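The long way round to supper

Milonthorpe's covered market has been given one more winter. Retno Lumenta went to see who still shops there, and came home with too much veg.
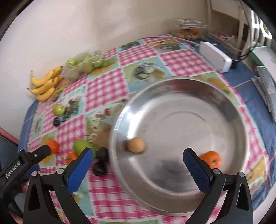

So why would anyone still do a weekly shop at a market when the supermarket stays open till ten? Mostly for the price and the talk, and because you can buy one onion.

One onion matters more than you'd think. Live alone, cook for one, and a net of six is five onions going soft in the cupboard. At the Brastano stall they'll sell you one. Half a cabbage too, if you ask before the lunch rush. I've seen a man buy a single stick of celery and get change.

I got there at 7.15. Too early. Half the shutters down, somebody hosing the fish end, radio going. The bakery hatch was open, thank God. Tea in a proper mug, deposit 60p, which you get back if you remember. I didn't.

A bit of history, quickly. The hall went up for the wool trade, then did butter and eggs, then everything. At its height there were 254 pitches, counting the ones outside along Esside. My aunt had one of those. Buttons, elastic, zips. She wore two coats from October to Easter and said the inside traders were soft. The outside pitches are parking bays now.

Inside, it's thinner than it was. Gaps between the stalls, with tarpaulin tied over the empty ones. But the Farahani counter had a queue when I passed at nine and a longer one when I passed again at eleven. Dried fruit, beans, spices by the scoop, pickled lemons out of a tub. The daughter runs it. She does the sums out loud and rounds down, and she tells you off if you buy too much cumin. "It'll be dust by spring," she said, and took some back out of the bag.

You don't get that from a self checkout.

The trouble is the roof. It's always the roof. The council wants it mended and the rents put up to pay for it, and the traders say the rents are why the pitches are empty in the first place. A petition went round in December and got 684 names, mine included, in biro that was running out. There's a meeting in the spring. The people I spoke to were not holding thier breath.

Plenty of them had plans, mind. The Brastano lot are thinking about a van. The cheese man is thinking about Portugal. The woman who does keys and watch batteries says she'll go when she's carried out.

What I'd say, if you're going for the first time – take coins, take two bags, go before ten or after two. The cafe upstairs does egg and chips and shuts when the bread's gone. Ask what's cheap. Don't squeeze the pears. Late on they start bagging up whatever won't last till morning and you can walk off with a week's soup for next to nothing, though you'll be be eating it fast.

I spent far less than I meant to and carried far more than I could manage. Bus home, leeks sticking out of my bag into a stranger's ear. She wanted to know what I'd paid for them. I told her, and she got off at the next stop and crossed the road to go back.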